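Ticket 1663: arm stalls during visitor demo
Site: Ruvholm, demo room
Opened by: Myfanwy Landeg

We use cookies to keep you signed in. Accept all | Manage settings

Hi all! So the open day is in April and I've been running the bun demo over and over (the kids' groups love the steamer), and I keep hitting the same snag. The arm goes over the white bun, then sits there until the 60 second timeout kicks in. Happened on 5 of 9 tries this morning, always with the bun on the cloth by the steamer.

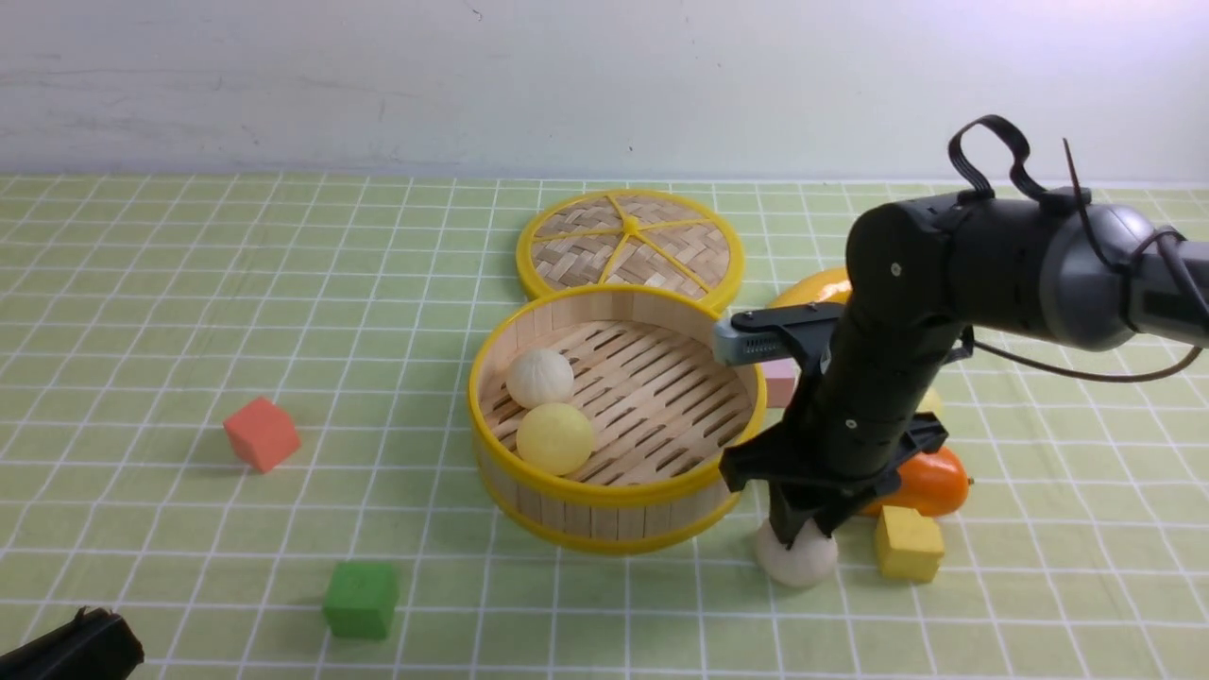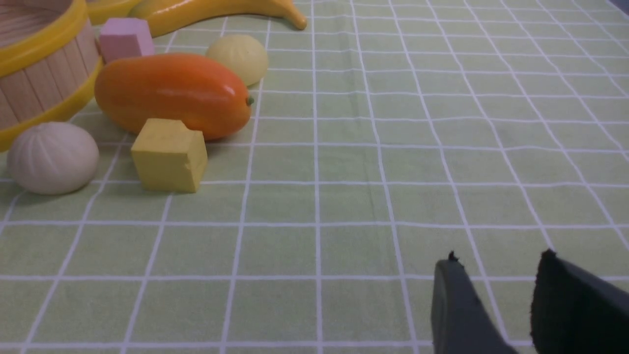 Tried so far: restarted the Wetuder controller, reloaded the pick routine, swapped the gripper cable for the spare. No change after the restart or the reload. With the spare cable I got one good run and got all excited, then it stalled again on the next one.

Mwanaisha Ndung'u: Check the grip force limit before you swap anything else. The Priltitz visit left us on the low setting, and soft stuff never reaches the threshold, so the routine keeps waiting.

Oh, that could be it! The limit is still on low, I just looked. Raising it one step after lunch, and I'll post the log here. Please leave the ticket open.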